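Checklist for shared tables and break areas, Irnberg site, second floor
Inspected: February 2, 2018
Inspector: Jennylyn Manalo
Scope: tabletops, floor, sink, first aid. Wall outlets are on the Drurudik electrical sheet.

## 1. Tabletops

- [x] Surface sound, no splinters or lifted edges
- [x] Table steady under hand pressure at all 4 corners
- [ ] Only unbreakable drinkware in use – **open**. One glass tumbler found by the sink. Replace with plastic.
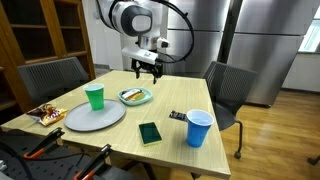
*Item 1: tabletop with gray plate and green plastic cup.*

## 2. Food and storage

- [x] Refrigerator at or below the posted limit
- [x] No food stored under the sink
- [ ] Dry snacks in closed bins at end of shift – **open**. Bin lid is cracked. Tolentino to supply a new one, same size as the old.
- [x] Pest traps in place and dated

Comment: the trap behind the refrigerator is hard to reach. Move it to the left side at the next change. Wrapped items may stay on the table during the shift. Opened bags may not.

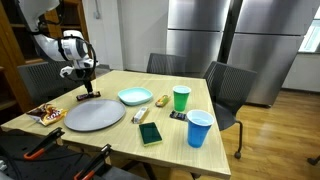

## 3. Floor and exits

- [x] Walkway clear to both doors
- [x] Mats flat, corners not curled
- [ ] Exit sign lit – **open**. Sign in Room 314 flickers. Lamp ordered from Larkivico.
- [x] Door closer pulls fully shut from any angle

Comment: the mat at the north door was replaced in September and is holding up. The sign in Room 300 was tested on battery and passed.

## 4. Sink and first aid

- [x] Hot water within range at the tap
- [x] Eyewash bottle sealed and in date
- [ ] First aid kit complete – **open**. Burn gel missing, small bandages low.

Open items are due within 7 days. Initial each line when closed and return the sheet to the Irnberg office.
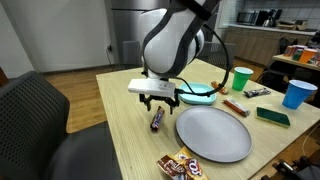

**Who signs off an open item if the inspector is out?**
The floor lead signs, then the inspector rechecks the item on the next round.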